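# Ein Hoch auf den Drehknopf

Seit November steht bei mir in der Küche wieder ein Radio mit Knöpfen. Ein Pustside, neun Tasten, ein großer Drehregler, und wenn man den dreht, dann rastet er! Ich habe am ersten Abend bestimmt fünf Minuten lang nur lauter und leiser gestellt und mich gefreut wie ein Kind.

Mein Freund Tanko Haruna hat den Vorgänger behalten wollen, den Likico mit der Glasfront. Schön ist der ja, das gebe ich gern zu. Aber wer mit nassen Fingern beim Abwasch umschalten will, wischt auf der Scheibe herum und landet irgendwo im Menü bei den Weckzeiten.

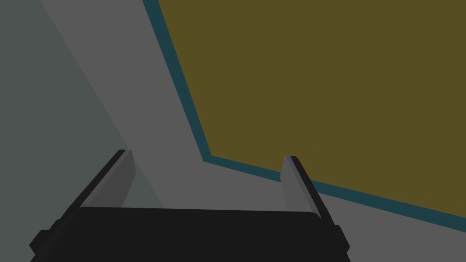 Muss ein Gerät deshalb gleich auf jede Anzeige verzichten? Ein kleines Display für Sender und Uhrzeit stört mich überhaupt nicht, solange die Lautstärke ihren eigenen Regler behält.

Mich begeistert, wie schnell die Hand so etwas lernt. Nach einer Woche fand ich den dritten Sender im Dunkeln -- ohne Brille, ohne Licht, morgens um sechs. 60 Euro hat das Radio gebraucht gekostet, und ich würde es sofort wieder kaufen (in Grün, falls es das gibt). Musa Anozie schwört übrigens auf die alten Testa-Geräte mit Kippschalter. Die muss ich unbedingt mal ausprobieren, er bringt am Dienstag eins mit.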